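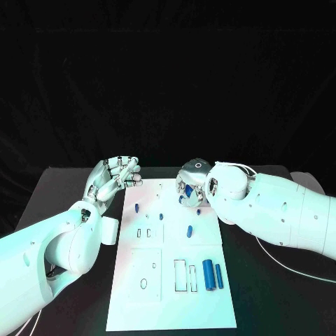

Notebook, October, started 7:40 in the morning with bad coffee

Back on the football ratings. I promised Gertraud I'd have something she could poke holes in before the rivalry games, so I'm writing down where it stands before I forget why I did half of it.

The data file is in decent shape now. 2285 games after I threw out the neutral-site ones and the games against lower-division teams. I went back and forth on that second group. A 56-3 win over a school with a tiny roster says almost nothing about the team that won, and every time I left those games in, the early season ratings went goofy. Ineke thinks I should keep them and cap the margin. She may be right, but I want to see the clean version first.

Home field is still the thing bugging me. One flat number for every stadium gives me a decent fit, and then I look at the misses and it's the same handful of places over and over. Night games are worse. I tried letting each stadium have its own number and it went wild on the teams with short schedules (one of them came out as a nine point edge, which, no). So I'm pulling them all back toward the average, and that calmed things down a lot.

Ran 3000 simulated seasons on the Nodon box over lunch. Giveck, my undefeated darling, finishes with no losses in 433 of them. I had expected more! They haven't played a close fourth quarter yet, and the back end of their schedule is rough - Ilness on the road, then Bednárik a week later with no bye between.

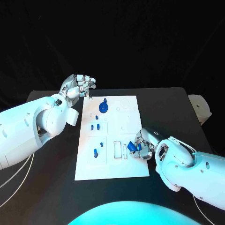 Boris says the number is too low and I'm punishing them for an easy September. I don't think the model knows how to punish anybody, but I checked anyway. Their rating after the opener was carried mostly by last year's rating, and last year they lost to everyone with a pulse. So he has half a point. I dropped the carryover weight a little and will rerun tonight.

The turnover thing: took fumble recoveries out completely. They bounce around from one year to the next like dice. Interceptions I left in at reduced weight, mainly so Maricel will keep speaking to me. She played safety in a flag league and has opinions.

Found a dumb bug around 3. Overtime points were going into the scoring margin, so a game tied after four quarters could show up as an eight point win. Fixed it, and two teams in the middle of the table swapped places. Top of the table didn't budge.

Also need to ask Meifang where she got the kickoff times. A few are in Eastern and a few are clearly local, and my night game flag is junk until that's sorted. Please don't use the night game column for anything yet, whoever is reading this. 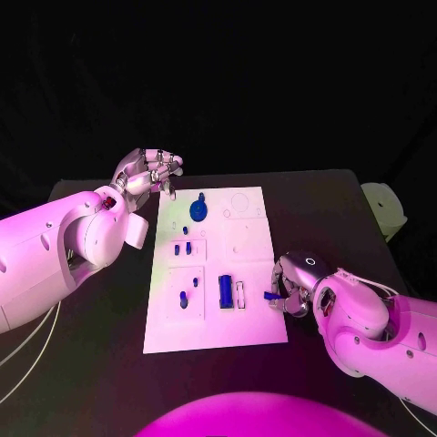 To do next

Rerun with the lower carryover and write the new Giveck number next to the old one.

Try Ineke's capped margin, 24 points to start, with the lower-division games back in.

Kickoff times, all in one time zone.

Backup quarterbacks. No idea yet. Boris wants a hand-entered adjustment and I hate it, but Ilness started its third-stringer last week and the model had them favored by six. They lost by 20.

Send Gertraud the table, with the misses listed first.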